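Home Office & Workshop > Storage > Wire Baskets

Dekura Hanging Mesh Basket, black, open top

Reviewed by Lucinda Iwasaki
2025-04-27
14 shares | 3 comments

The product page says this basket will "give every small thing a home." I have bought enough storage to be wary of that sentence. Small things had a home before, in a drawer, and they left it. So I went into the Dekura wanting to know whether a wire basket does anything a cardboard box on a shelf doesn't.

What you get is a rectangular basket of black wire mesh, open at the top. It comes flat side out in a thin sleeve with a pair of hooks and a card of instructions that covers the hooks and nothing else. Dekura sells it singly or in pairs. The pair saves you very little, and I'd start with one.

The hooks are the weak part. They fit a rail of one thickness, and if your rail is fatter than that the basket tips forward and stays tipped. Dekura's answer is a second set of hooks sold separately, which I did not buy. Zip ties through the mesh hold it better and cost next to nothing. They also let you fix the basket to an upright or a slanted post, where the hooks are no use at all. You do have to cut them off when you want to move it.

The mesh is a plain grid, fine for a roll of tape, a glue bottle or a bundle of chargers. It is less fine for anything thin. Pens go through nose first and hang there, and loose batteries shouldn't go in without a tub or a lid under them. The listing calls the grid "all-purpose" and I would like to know whose purposes they asked about.

My bigger doubt is about habit. A basket on the wall is only useful if your hand goes to it, and mine mostly goes to the table. After 7 weeks the tape lived in the basket, I'll grant that much. The screwdriver did not. Remotes are the worst of the lot, because they get put down wherever you finish with them, and I don't think any basket at any price will change it. 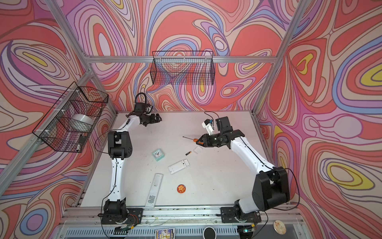
Two mesh baskets up, one holding tape. Clock, remotes and screwdriver still on the white top.

Looks are a matter of taste. Black wire disappears against a dark wall and stands out against a busy one. The finish on mine has a couple of dull spots near the corners, there from the first day. I wouldn't return it over that, but I noticed.

As for the load rating, the card doesn't give one. Customer service at Dekura told me "normal household use," twice. I kept mine light and have no opinion on what happens if you fill it with hardware.

The Testitz version has a solid base, which fixes the pen problem, and it collects dust in a way the Dekura can't. The Ocampo is deeper and you lose things at the bottom. If you already own a rail and have one or two bulky items that never have a place, the Dekura is a fair buy. If your table is covered in remotes, save your money and clear the table first.

Comments (3)

Jomar Catacutan
Same trouble with the hooks. I went straight to zip ties and it hasn't budged since February.

Tiina Lappalainen
Does the mesh scratch? Thinking of hanging one over a painted desk.

Alfredo Ignacio
I have the Ocampo and you're right, there's a tape measure in there I haven't seen in months. Would still take deep over tipping forward.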